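Shelf-stocking arm keeps faulting on soft packs, and today it didn't stop when it should have

Community Help > Robots and Automation > Faults and Safety
Status: Open
Tags: soft goods, grip fault, protective stop, shelving

Posted by backroom_kel
18 December 2023

We have a Merau two-arm unit at our store, used for restocking the lower and middle shelves after close. It has been fine on tins, jars and boxed goods since we got it in August. The trouble is anything soft, and facial tissue is the worst of the lot.

What happens is this. The left arm places the first pack with no problem. The right arm brings the second one in beside it, the two packs touch, and the right arm carries on pushing sideways for a second or so after contact. Sometimes the first pack folds in the middle and the arm throws fault 107. Sometimes there is no fault and it shoves both packs along the shelf until they hit something.

I have been through the log for the last 72 soft-pack placements. Fault 107 came up on 38 of them. On hard goods over the same nights it didn't come up at all.

Tonight was different and it's why I am posting. I had my hand in the bay straightening a pack the arm had folded. The unit was paused from the tablet, not from the red button. It came out of pause without me touching anything and the right arm moved toward the shelf. It pinned the back of my hand against the upright. It wasn't hard, and all I have is a sore knuckle, but it did not stop by itself. My workmate hit the emergency stop.

I've been filling the tissue bay by hand since then, one pack in each hand, set on their long edges with the sides touching, near the front lip. It's the same layout we ask the arms to do.
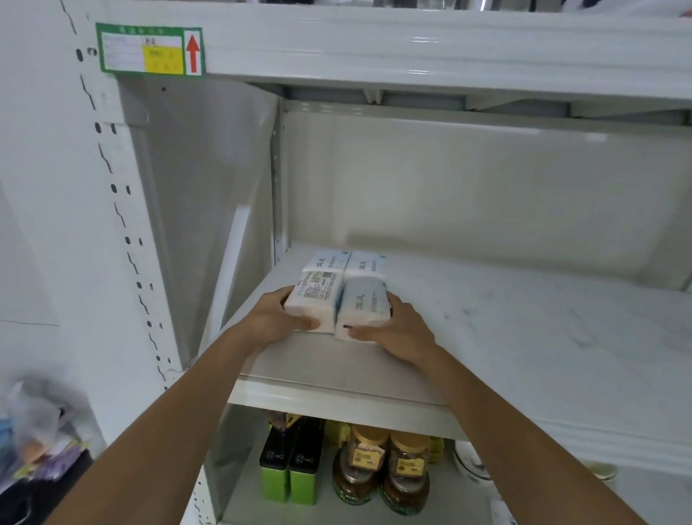 Reading time: 4 min

The shelves are ordinary white metal ones with slotted uprights. The deck is painted and a bit scuffed, so I did wonder if the packs slide more on some parts than others. Below the tissues we have tins and glass jars with a bowl further along, and I really don't want a pack pushed over the front on top of those, or an arm going in there for that matter.

Things I've tried already:

Cleaned the fingertip pads
Re-taught the shelf height twice
Dropped placing speed to the lowest setting
Restarted the controller

None of it made any difference to fault 107. What should I be looking at? And is it safe to keep running it on hard goods while I wait for the dealer?

Posted by Tez_M

We had the same fault number on ours. Turn the grip force down and it goes away. Ours was on 10 and the packs were getting squashed before they even reached the shelf. Can't help with the pause thing, never had it.

Posted by Stuart Treloar

Stop using it. I'll deal with that part first.

A pause from the tablet is a program hold. It tells the motion program to wait. The motors stay powered and anything that clears the hold can start the arm again. You should never have a hand in the bay on a program hold, on this unit or any other. Press the emergency stop, then turn the isolator off and put your own lock on it, and keep the key in your pocket while you reach in.

That said, it should not have resumed by itself, and it should have stopped when it met your hand. Those are two separate failures. Going back to hard goods only doesn't get around either of them, so no, I would not run it while you wait.

For the resume, check whether there is a scheduler talking to it. The ones I have worked on had a Prandel task server feeding them jobs, and there was a setting that let a queued job clear a hold once it timed out. If you find something like that, write down how it is set before anyone changes it. The dealer will want to see it.

For the contact, I'd guess your stop problem and your fault 107 are related. If the wrist sensor on the right arm has drifted, it reads low. The arm touches the second pack against the first, doesn't feel enough, and keeps going until the position error trips. A hand would be read low in the same way. It's only a guess from what you have written, but you say the left arm is fine and that fits. Don't try to prove it by putting your arm in the way.

Turning grip force down, as suggested above, may well clear the fault. It does nothing about the sideways push, and you'd lose the one warning you are getting.

Before the dealer comes:

Lock it out and tag it
Export the log now, as some controllers write over the oldest entries
Save a copy of the program and the safety settings
Fill in an incident report at work, sore knuckle included
Get the hand looked at if it swells

Ask them to check the wrist sensor zero against a known weight on both arms, and to test the protective stop with a proper force gauge. Ask for the readings in writing. Dobson did ours and left a one-page sheet with the figures for each arm — worth having if it happens again.

On the shelf paint, I doubt it. If the packs were only sliding you would see crooked rows and very few faults.

Posted by backroom_kel

Locked out and tagged, log exported. There is a Prandel server and the hold timeout was switched on. I took a photo of the settings page and left it alone. Incident report is in. Dealer has asked for the log before they book a visit.

Posted by mopsy_r

Does anyone know if the Triltus soft fingers fit the Merau wrist? We get crushed packs too but no faults.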